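Projektbericht: Trommel- und Tanzkurs im Kulturhaus Clemusden

Unser Projekt begleitete im Sommersemester den Aufbau eines Kurses für vietnamesische Trommeln und Fächertanz. Träger ist der Verein Lý, der seit 2 Jahren Räume im Kulturhaus nutzt.
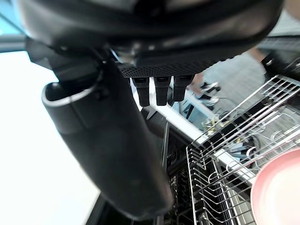
Thảo Khương
Studentin, Projektgruppe Kulturvermittlung

1. Ausgangslage

Der Verein hatte bisher nur für Feste geprobt, meistens zum Neujahrsfest und zum Mittherbstfest. Ein fester Kurs für Anfänger fehlte. Wir sollten klären, wer kommen würde, was der Unterricht kostet und wie viel Vorwissen man voraussetzen kann. Die Stiftung Plorier bewilligte dafür 3000 Euro. Davon wurden Honorare, Fächer und die Reparatur einer großen Trommel bezahlt.

2. Vorgehen

Wir verteilten Fragebögen im Stadtteil Ilton und bekamen 82 zurück. Die meisten Befragten wollten abends kommen, Familien eher am Samstagvormittag. Danach planten wir mit dem Kursleiter Toàn Lục 11 Termine. Jeder Termin begann mit Grundschlägen auf Übungspolstern, dann kam der Tanzteil. Die Noten hat Phong Bùi in eine einfache Silbenschrift übertragen – das war mehr Arbeit als geplant und wurde erst im August fertig.
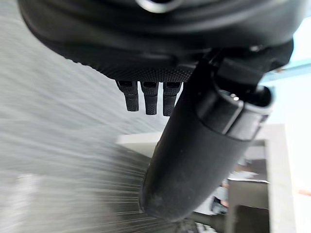 3. Ergebnisse

Die Silbenschrift hat sich bewährt. Auch Teilnehmende ohne Notenkenntnisse konnten nach wenigen Terminen den ersten Rhythmus auswendig. Schwieriger war der Übergang zum Tanz, weil Trommler und Tänzer unterschiedlich zählten. Ab dem fünften Termin wurde deshalb laut mitgezählt, auf Vietnamesisch und auf Deutsch. Die Lautstärke blieb ein Problem. Mit der Malgruppe nebenan wurde vereinbart, die große Trommel erst nach 19 Uhr zu spielen.

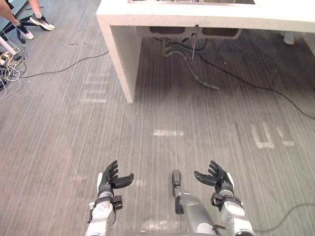 Vsevolod Vasylenko merkte zum Entwurf an, der Kurs solle im nächsten Durchgang Trommel und Tanz in den ersten Wochen trennen und erst danach zusammenführen. Außerdem fehle ihm eine Angabe dazu, wer die Fächer nach Kursende aufbewahrt.

Den ersten Punkt haben wir in die Planung übernommen. Die Fächer liegen bis auf Weiteres im Schrank des Vereins – eine Ausleihliste muss noch angelegt werden.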